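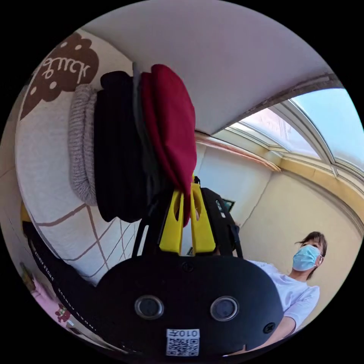 Stacked, folded clothing in red, dark gray, black and light gray rib knit.

Folding Mixed Clothing into an Even Stack

Trusomholm Household Notes, sheet 797
Revised 01/07/2022

This sheet covers folding tops, sweatshirts and knits of different weights so that they can be stored in one stack on a shelf or in a drawer. It does not cover dress shirts with stiff collars, tailored jackets or anything that has to hang. The method is the same for adult and children's sizes. Only the target width changes.

What you need

A flat surface at least as wide as the largest garment with its sleeves out. A bed, a table or a padded mat on the floor will do. A quilted surface is easier on the knees, but thin jersey tends to pick up its texture, so smooth each layer with the flat of the hand before the next fold.

A measure of the shelf or drawer. Take the inside width and depth, and the clear height if it is a drawer.

A folding board is optional. The Sethi board used for the first edition of this sheet sets the width reliably on T-shirts. On heavy fleece it is slower than folding by hand, and the hinged side panel does not close flat.

Setting the target width

Every piece in a stack should finish at the same width, whatever its thickness. Divide the inside width of the shelf by the number of stacks it has to hold and take a finger's width off each one for clearance. For a shelf in the Jivus narrow wardrobe this gives two stacks with a small gap between them.

Mark the width on a strip of cardboard and keep the strip beside the work. Check the first garment of each type against it. Once the hands have the measure, the strip is only needed when changing from thin fabric to thick.

Sorting before folding

Sort by weight first, then by color if you want to. Heavy knits and fleece go in one pile, midweight sweatshirts in another, thin jersey in a third. Fold in that order. The stack is built from the heaviest piece upward, and folding in the same sequence avoids handling everything twice.

Close zippers and snaps. Leave buttons open below the second one from the top on polo shirts, or the placket will pull when the body is folded. Turn everything right side out, including sleeves. Check pockets.

Clothing must be fully dry. Waistbands, hood seams and the underarm area of a thick sweatshirt hold moisture after the rest feels dry, and a closed drawer will keep it there.

The basic fold

1. Lay the garment face down with the hem toward you. Pull the shoulders level and smooth from the center outward.

2. Bring one side in toward the center line, using the edge of the collar as the guide. The fold should run straight from shoulder to hem.

3. Lay the sleeve back down along the fold. A short sleeve needs one turn. A long sleeve is angled at the shoulder so that it runs parallel to the side, and the cuff is tucked up if it passes the hem.

4. Repeat on the other side. Compare the result with the cardboard strip and adjust now. Width cannot be corrected after the next step without opening the garment again.

5. Fold the hem up by a third of the length, then fold again to meet the collar. The last fold should be a smooth rounded edge with no loose fabric showing.

6. Turn the piece over and press out trapped air with the forearm.

Thin jersey can be folded in half and in half again at step 5 if the stack is for a deep shelf. Do not mix halves and thirds in one stack. The depths will differ and the front will look stepped.

Ribbed knits

Ribbing stretches across the ribs and hardly at all along them. Keep the long folds parallel to the ribs and do not pull the fabric sideways to reach the target width. If the piece comes up narrow, leave it narrow. Thick rib should be folded over loosely, with a rounded edge. A hard crease will still be visible when the sweater is worn.

Never clip or pin a knit to hold the fold.

Black and other very dark fabric

Folds in black fleece or jersey are difficult to see under ordinary room light. Work by touch: run a thumb along each edge and feel for a doubled layer or a sleeve that has slipped. A lamp set low and to one side will also show the creases. Where several black pieces are stored together, turn the collars to the front so that they can be told apart by neckline.

Lint from lighter garments shows most on black. Fold the dark pieces on a clean part of the surface, or fold them first and set them aside.
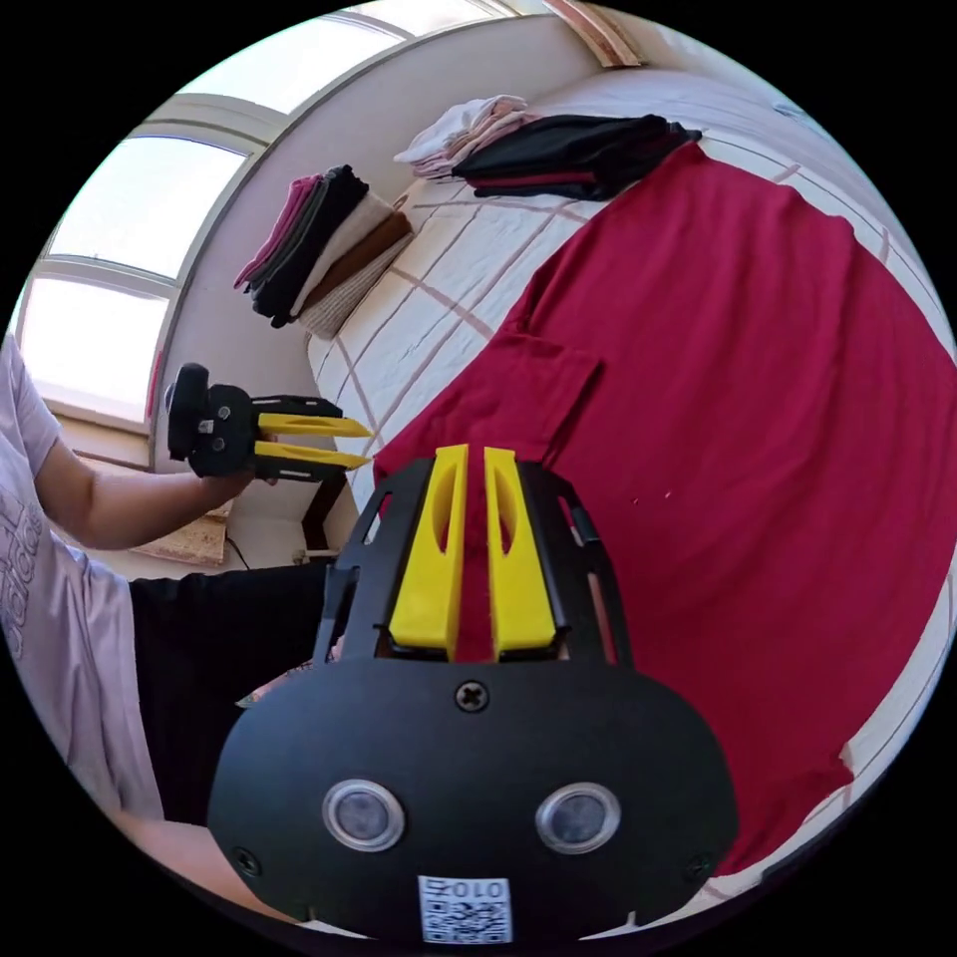 Shabnam Bugti wrote in to say that she keeps red items out of the middle of the stack altogether. Her objection was to the dye: a new red sweatshirt had left a pink tint on the collar of a pale knit after a damp week in Womumdale, and since then reds have gone on top, with something dark directly under them. Her letter also asked whether tissue paper between the layers would do the same job.

Tissue will help with light contact but it shifts whenever a piece is pulled out. Placing a dark garment next to the red is the better arrangement for daily use. Wash new red clothing separately for the first 3 washes and test a hidden seam with a damp white cloth before storing it beside anything pale.

Building the stack

Put the heaviest piece at the bottom with its rounded fold to the front. Set the next piece on it with the fold facing the same way. If the stack leans toward the back, the collars are adding height there – turn every second garment around to even it out.

Square the sides with both palms after each addition. Lift the finished stack with one hand flat underneath and the other on top. Lifting by the edges opens the lower folds.

For a drawer, the same stack can be turned on its side so that the pieces stand in a row. Rounded edges go up. The row needs support at both ends; a shoebox lid or a rolled towel is enough. Thin garments slump between thick ones when the row is loose, so group them or fold them once more.

Common faults

Stack leans to one side: sleeves have been laid on top of each other. Spread them across the width.

Corner hangs out: hem was not level before step 5. Open the piece and refold from there.

Piece springs open: too many turns for the thickness of the fabric. Use one fewer.

Crease across the chest: the final fold falls at the wrong height. Move the first hem fold up slightly.

Maintenance

Refold the stack when the season changes, which for most of our readers means April and again in the fall. Change the position of the folds on heavy knits at that point. Wipe the shelf and let it dry before the clothing goes back.

Related sheets: folding pants and leggings; storing wool over summer.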